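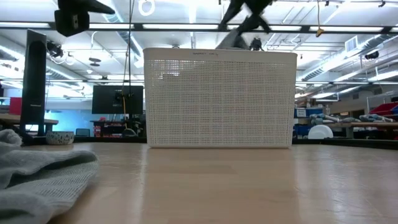
White plastic basket on a wooden tabletop.

Courses > Automation and Control > Plant Networks > Handout 6

Handout 6: Do you believe the diagnostics?

Notes by Domnica Bogdan, with corrections from Kuldeep Awasthi

Last week we left the Klinhom dosing line with its field devices connected and talking. The vendor's next claim is that smart devices tell you what is wrong before it goes wrong. Be careful with that claim. It is usually made by somebody who has never had to clear an alarm list at four in the morning.

1. What a device can know

A positioner on a control valve knows its supply pressure, its travel and the signal it was sent. From these it can work out friction, and a rise in friction may mean a worn packing. It may also mean the packing was tightened last month. The device can't tell the two apart. Your maintenance record can, if anyone filled it in.

Pressure transmitters are worse. "Plugged impulse line" is inferred from a drop in signal noise. Run the process at low flow and the noise drops anyway. Expect false reports at every turndown until somebody retrains the baseline.

2. The Klinhom figures

Santosh Chaturvedi logged every diagnostic message from 216 devices through November. The total was 1,205. Of these, 149 led to a work order. He didn't record how many work orders found a real fault, and I wouldn't quote any saving until he does. The Flidholm brochure quotes one all the same.

Work out the proportion yourselves before the seminar. Then ask what the operators did with the rest.

3. Sorting the messages

The usual status groups are failure, function check, out of specification and maintenance required. Sensible enough, but the factory mapping decides which message goes into which group, and factory mappings are cautious. Out of the box, the Zemomus positioner reports a failure when its travel counter reaches its limit. The valve still works perfectly well.

Go through the mapping device type by device type. Send to the operator only what the operator can act on. Everything else goes to the maintenance station.

4. For the seminar

Read Tiwari's note on alarm floods (in the course folder, skip the appendix). Bring one diagnostic you would switch off altogether, and be ready to defend it. Brijesh Vishwakarma will argue the other side.

Max. 300 words if you are handing it in.

Last updated: November

Contact: Domnica Bogdan, Plant Networks course office | Back to top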